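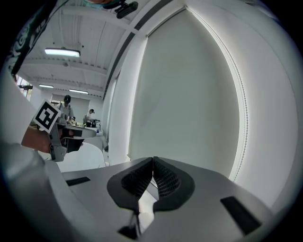
Honeycomb pads or pointed fingers for a hand-held pair? (2 replies hidden, login to view)

tidewrench
Long post, sorry. We've been trying out finger sets on the gray hand-held grippers and I can't make up my mind. Set A is the Vukia soft pad, the two-lobe one with black honeycomb mesh on the inner faces. Set B is plain pointed fingers with the curved black finger pads from Fomance. Same bodies, same marker tracking, everything logged through Fluvow.

On boxes and bottles the honeycomb wins for me, no contest! It gives a bit and I don't have to line up so carefully. Long thin handles are where I start swearing. The whole thing wants to rotate around the contact point as soon as I push sideways.

gripfiend
What's your test object for the handle thing? A handle is a pretty vague category lol. And are you using both hands or just the one?

tidewrench
Bath scrubber, round white sponge head on a long beige handle. I've been doing it at the tub with one gripper clamped on the scrubber and the other one free. Right hand is mostly for moving stuff out of the way. I did 21 runs with each set and I like B better there, but my wrist was also more warmed up by then, so take that with a grain of salt.

Danica Skála
I'd throw those runs out, or at least redo them in mixed order. We compared the Spahić fingers against the soft ones in April and did all of one set first, same as you, and the second set looked great whichever one it was. You're measuring your own practice.

tidewrench
Ugh, fair. Swapping fingers between every run is such a pain though (four tiny screws per side, and I drop one every time).

gripfiend
Disagree with Danica a little. Swap every few runs and you're fine. If B only wins by a hair then who cares, go with whatever holds up. My soft pads started peeling after 200 grasps and I was not being rough with them.

Danica Skála
200 is low. Ours went past 1000 before the mesh lifted. What glue did you use?

gripfiend
Whatever was in the drawer. OK, maybe that's on me.

Setup at the tub, since gripfiend will ask
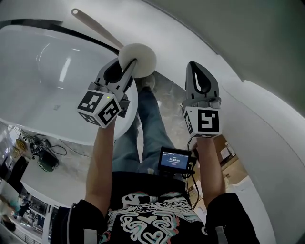
Marker cubes and the cable

tidewrench
Cube sits below the fingers on both grippers. My worry is the left one turning away from the camera when I reach low into the basin. The right one has the black cable running down past my waist, and I keep wondering if it tugs on my wrist. Anybody route theirs up the arm instead?

Danica Skála
Up the arm, with slack at the elbow. For the cube, check your dropouts before you go blaming the fingers. A tracking gap can look a lot like a slip in the log.

tidewrench
Good call, I hadn't split those out. Will redo both sets in mixed order and post the numbers here.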